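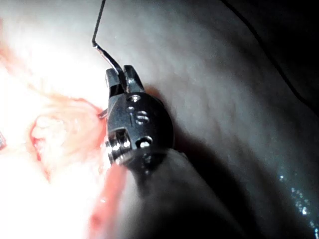

黒い糸と、左にちょこんとのぞく針先。

縫合の話をさせてください!今日は完全に「針の角度」の日でした。語ります。長くなります。

---

半円に近い針って、まっすぐ押したくなるんですよ。押すと組織が逃げるし、穴も広がる。針のカーブに沿って手首を回すだけで、すーっと入っていくあの感じ、何回やっても気持ちいい……!

---

Hazem Belhaj先生に2月からずっと言われているのが「入口は直角」。頭ではわかっているのに、疲れてくると寝かせて入れちゃうんですよね。浅く入ると組織をちょっとしか拾えなくて、糸を引いたときにぴっと裂ける。

---

あと、針を持つ位置!先っぽ寄りをつかむと安定するけど奥まで届かない。根元寄りだと今度はぐらぐらする。自分は真ん中より少し糸側に落ち着きました。流派があると思うので、みなさんの好みも聞きたいです。

---

で、いちばん好きな瞬間が、針先が組織の向こうから顔を出すところ。 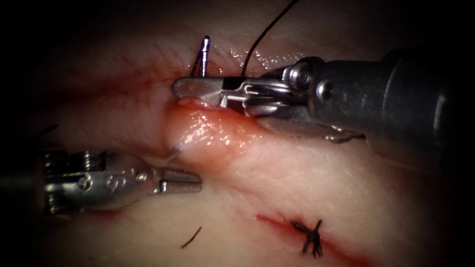 出てきた針先をあわてて迎えに行かないこと。十分に出るまで待って、先端そのものはつままない。先が鈍ると次のひと針が急に重くなります(何度もやりました)。

---

組織を持ち上げるときの力加減もおもしろい。ひだを軽く寄せてやると、針の通り道がぐっと見やすくなるんです。強くつまむと跡が残って、あとで見返すとちょっと悲しい。

---

糸さばきは隣の席のRogério Guimarãesさんがとにかくきれい!引く方向がいつも針の出た向きとそろっていて、糸が組織をこすらない。まねしたら私の縫い目も急に整ってきて、思わず声が出ました。

---

記録は500円の方眼ノートに手描きです。入口と出口に点を打って、カーブを線でつなぐだけ。うまくいかなかった針ほど大きく描いておくと、次にどこを直すかすぐわかります。今日のページは「2022年5月22日 角度!!」とだけ大きく書いてあります。

---

次は結び目。最初のひと結びがゆるむ問題と向き合います。コツがある方、リプください、ほんとに全部試します!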